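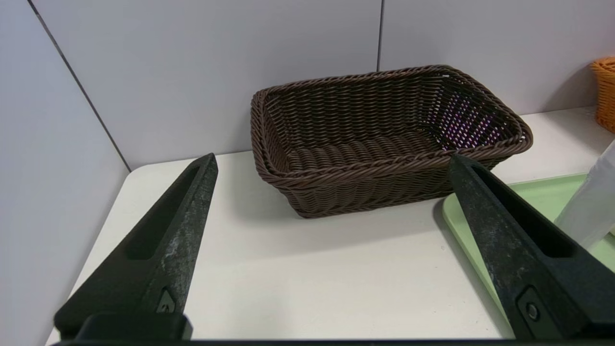

How long does it take to build one arm?

Allow six or seven weekends if the parts are printed before you start. Elie Abou Jaoude did his second arm in four, but he already had the cables cut to length.

What does it cost?

Our last arm came to £776 including the gripper and motor driver. The power supply was another £10, second-hand. We order the joint bearings with the Witholm group in October to share the postage.

Do I need to be a member of the workshop?

You need to be a member to use the lathe and the printers. Anyone can come along to the evening sessions from 7 pm and help with wiring or testing.

Which software do you use?

Jakurham, which Boyang Xiao wrote for the first arm and still looks after. It runs on an ordinary laptop. Install it before you connect the arm – the driver board will not be recognised otherwise.

What do you practise with?

Household things that vary in shape and weight. Baskets, a tray, a rubber duck and a water bottle all get used.

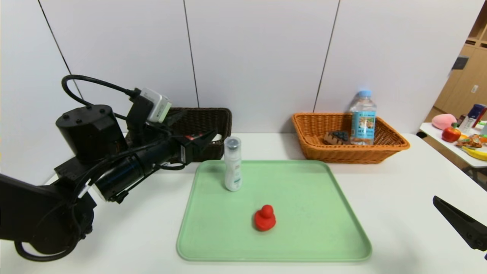 Start with something light and move on once the arm can pick it up and put it down ten times running. Keep the speed setting at 300 or below until then. Dalal Chamoun keeps the log of what each arm has managed, so write your results in it.

My gripper closes unevenly. What is wrong?

Usually one finger has been fitted a tooth out. Take it off, run the homing routine and refit it. If it still closes to one side, check the grub screw.

Can I run two arms together?

Yes, but give each its own supply. Teodoro Cordero tried sharing one and the driver shut down with error 505 whenever both shoulders moved.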